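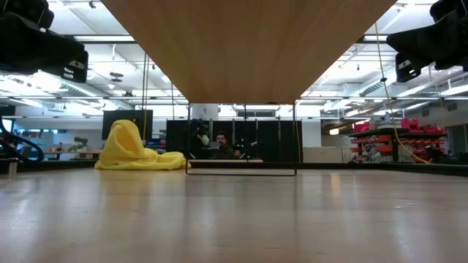
Plastic on a wooden table: a small gallery

Filed under: Kitchen & Table, Galleries

I have never been persuaded by plastic cups. Every February the catalogues come round with another set in another colour, and every February we are told that they look like glass, feel like glass and will outlast all of us. The Vanhove catalogue went further this year and called its range "the last cups you'll buy", and I have heard that before, from the Vanhove catalogue. Still, people keep writing in to say I'm unfair to them, so this page is my attempt at a fairer look: a few cups, a mug, a yellow cloth and a good deal of pale wood.

I'll start with the cloth, which gets left out of these arguments. A bright yellow one has a single clear advantage, and it's that you can find it. It won't fold itself, and dropped in a heap it stands up in a peak like badly whipped egg white. I don't believe the claim that a coloured cloth is any better at wiping than a plain one. I've had both in the drawer at Onberg for years and couldn't tell you which did the better job on a spilt orange squash. The yellow shows tea, too. Whoever decided on yellow for kitchens can't have drunk much tea.

Then the table. Pale wood is kind to nearly everything you stand on it and very unkind to itself. Small scuffs and dark marks turn up on the glossy ones sooner than you'd like, and the gloss makes sure you see each one when the lights are on. A shop in Jadport tried to sell me a polish for this at 30 pounds the tin. The woman at the till said it was 100 per cent natural. So is mud. I bought a sponge.

Stripes are more forgiving. With a butcher-block top the eye goes along the strips and a mark or two gets lost between them. So does a clear plastic cup, and I count that against the cup. Stand one in the middle of a striped top and about all you get is a rim and a faint outline, and then somebody's sleeve goes through it. The makers

like to call this "elegant transparency". Hmm.

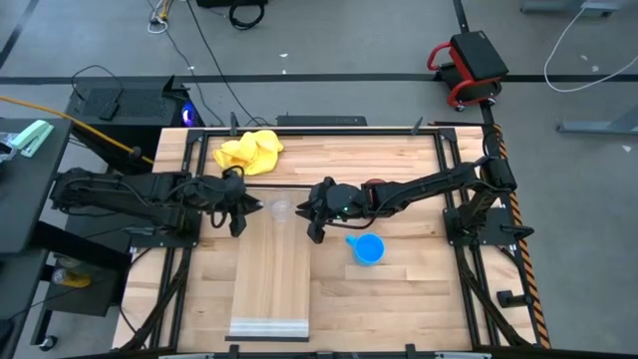 I'd sooner have a mug any day. A blue mug is a blue mug from wherever you happen to be standing, it has a handle, and it tells you at a glance if there's still something in it. There isn't much cleverness in it and I'm glad. My one doubt is with the wide, round sort, because a wide opening lets the heat out and your tea is finished before you are. The Felilby people say theirs keeps a drink warm for 2 hours. I timed it at home with a kitchen thermometer and a certain amount of bad temper, and I'd like to know whose 2 hours they were using.

A word on boards while we're about it. People ask whether you need a long pale board when the table underneath is wood already. I'd say you do if you cut bread on it, and you don't if it's only there to look nice. Most of the ones I see in other people's kitchens are there to look nice.

Now colour, where I'm softer than I let on. Pink plastic with a diamond pattern pressed into it ought to be dreadful. It's pretending to be cut glass and making a poor fist of it. But let the light get through the bottom of one and it goes a deeper red down there, and I have to admit I'd pick it up in a shop and turn it round a few times before putting it back. Next to a turquoise mug it looks like a children's party.

Clear jugs I trust even less than clear cups. Is it a pitcher or is it for measuring? Half the ones on sale seem unsure themselves, and if you set one down in front of something coloured it simply

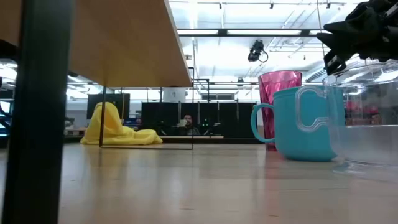
borrows the colour, handle and all. I don't mind that as much as I expected to. What I do mind is the weight. A jug should feel like a jug when it's empty, and a plastic one feels like its own packaging.

Readers will say it bounces. It does bounce. I dropped mine on the tiles at Onberg and it came up again perfectly well, having emptied a pint of water over the skirting board on the way. I was told this was a selling point.

So I've given them a fair look and I'm keeping my glasses. The blue mug can stay. If the Vanhove catalogue has the pink one in a sale I may weaken, but only for the garden, and I shan't be paying the postage.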